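floltby-pick

Grasp planning and arm control for the parcel station. The planner picks a parcel from the crate, the arm sets it on the scanner platform label side up, and the belt takes it from there.

Setup

Run calibrate first, then start the planner. Needs Henisach driver 4 or later. Grip force is set in arms.cfg; leave it at 46 for plastic mailers.

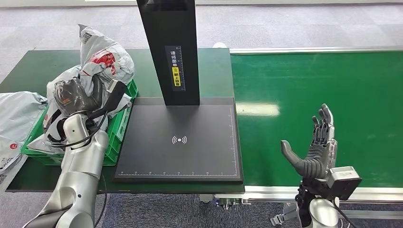
Left gripper on a parcel in the green crate, right hand open over the belt.

Known problems

Clear wrap confuses the depth filter. See issue 211.

Maintainer: Kartini Nugroho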